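**班维尔(Benville)讯,2020年1月17日** 礼服租赁商Jekilik位于班维尔的理衣间本月起改了排班:上午照旧理衣服,下午教机器理领结。教的人是八名理衣工,学的那位叫La,目前还在Hustthorpe的仓库里,没有来过班维尔,也没有见过它的老师们。

教法不复杂。理衣工手里握一把黑色的双指夹爪,坐在桌边,把领结夹起来,放到托盘里,再夹出来,再放进去。夹爪上的相机把过程录下来,一次算一条。公司的目标是3000条,截至发稿前一天录到2666条。这两个数字写在理衣间门口的白板上,原来那个位置写的是本周谁负责买牛奶。

“我干这行的时候,没想过领结会是最难的一样。”Rhys Pomare说。他在理衣间做了十多年,衬衫、马甲、腰封都经手,按他的说法,领结从前属于“顺手的事”,一边聊天一边就归好了。现在同样一只领结,他得用两根指头一样的方块去夹,夹的时候不许聊天,因为聊天会让手停在半空,停顿也会被录进去。

据公司发给员工的一页说明,La将来负责还回衣物的最后一道分装:领结、袖扣盒、口袋巾,各归各的托盘。衬衫和外套暂不在范围内。说明里没有讲为什么从小件开始,Pomare自己的理解是,小件丢了赔得起。

对理衣间来说,变化先体现在桌子上。以前桌面堆什么都行,热熨斗除外。现在下午用来录制的那几张桌子,开录前要清空,杯子要拿走,针插要拿走,写着电话号码的便条也要拿走。有人连续两天找不到自己的老花镜,后来在挂衣架底下的纸箱里找到,箱子上写着“非任务物品”。这个词在理衣间很快有了别的用法,午休时间过长的同事也被归进这一类。

变化也体现在薪水上,只是幅度需要戴上老花镜看。参加录制的人每小时多拿一笔补贴,公司不愿公布数额,员工们倒是愿意,但彼此说出来的数不太一样。后来弄清楚,差别出在夹爪校准的时间算不算工时。从本周起算了。

负责这个项目的Iason Mavromatis每周从Hustthorpe过来两趟,带着硬盘来,带着硬盘走。他对记者说,领结难在软硬不匀,中间的结扎得紧,两边的翼又软又滑,后面还拖着可以调长短的带子,夹哪儿都像是夹错了地方。“衬衫其实更难,”他补充道,“但衬衫大家都知道难,预算也就批得下来。领结听上去像一个下午能做完的东西。”

按最初的计划,领结这一项确实没有留出太多时间。计划后来改过,现在的说法是五个月,到六月结束。墙上的旧日程表没有撤,有人在上面别了一枚领针。

录制里最让老员工不习惯的一条规定,是不许做得太漂亮。理衣工归领结有自己的手法:手腕一转,带子绕到后面,领结正面朝上,前后不过一两秒。Pomare头一天就是这么录的,录完颇为得意。Mavromatis看了回放,请他慢一点,再慢一点,并且偶尔放歪。太整齐的录像让机器只见过顺利的情形,一旦带子搭在托盘沿上,它就不知道怎么办了。于是一个做了十多年的人,用一个下午练习怎样把领结放歪。

“我师傅要是看见,”Pomare说,“会让我重做。”

也有人从中得到一点乐趣。年纪最轻的一位理衣工录得最多,她说这活儿像夹娃娃,而且每次都能夹着,唯一的遗憾是夹到了还得放回去。另一位同事则坚持只录上午剩下来的残次品,理由是好领结被夹多了会起毛,租给新郎的东西不能拿来给机器练手。公司采纳了她的意见,专门拨出一批旧领结用于录制。这批领结现在的照管程度高过理衣间里的任何一件衣服,每只都有编号,晚上要锁进柜子。

关于岗位,公司的回答很周到。书面答复说,La投入使用之后“现有团队将转向更高价值的工作”。记者问更高价值的工作是什么,对方说包括质检、补扣子和与La协作。再问与La协作是什么,对方说主要是在它夹不起来的时候替它夹起来。理衣间里的人听了这个回答,反应大体平静。补扣子他们本来就在做,替人把东西夹起来,按眼下每天下午的情形看,也已经在做了。

不过,并非每个人都这么松快。理衣间的人手在婚礼季通常要添几个临时工,今年夏天还添不添,没有答案。往年临时工里有一半是老员工的亲戚,有人侄女的暑假就指着这份活。Mavromatis说这不归他管,他只管领结。这句话他在班维尔已经说过好几遍,语气诚恳,听的人也相信,只是问题还留在原处。

员工们提出过三件事,目前办成一件半。他们要求录制不计入个人速度考核,公司同意了。他们要求夹爪做轻一点,眼下连着录一个钟头,手腕会酸,公司答应换一种把手,样品到了两只,其中一只是左手的,而理衣间没有左撇子。他们还要求知道自己的录像以后会不会用在别的地方,比如教别的机器夹别的东西。这一条转给了Hustthorpe,还没有转回来。

理衣间的上午倒是比从前快了。为了腾出下午,还衣的清点提前到开门就做,电话预约挪到午饭之后,由前台接。顾客察觉不到什么,除了有一位先生来还礼服时,从门缝里看见几个成年人正极其认真地反复摆弄一只领结,出门前向前台打听这里是不是在排戏。

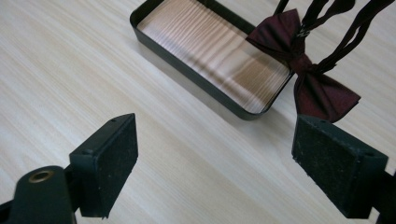
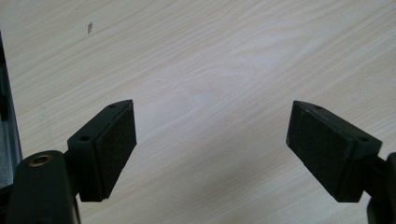 *Jekilik理衣间的录制桌,夹爪两指张开。*

到了收工时间,剩下的事情还得用手做。领结逐只对编号,带子理顺,调节扣推回原位,坏了的挑出来等明天缝。Pomare试过用夹爪干这一步,他想知道熟手配上那两根方指头到底行不行。他给自己计了时,结果没有告诉同事,只说夹爪放回架子上以后,他觉得自己的手指头忽然多得有点奢侈。

La预计先在Hustthorpe试运行,处理那边仓库自己的还件,之后才考虑搬到班维尔。搬来放在哪里也还在商量。理衣间唯一够大的空位现在摆着一张沙发,是员工们几年前凑钱买的。公司的人来量过一次尺寸,量的时候有两个人坐在沙发上,没有起身,卷尺于是从他们膝盖前面绕了过去。

在那之前,下午的录制照常进行。余下的三百多条里,Mavromatis希望多录一些带子打结的情形,已经请理衣工们提前准备。打结这件事,大家表示不用准备,早上从顾客那里收回来的就够用了。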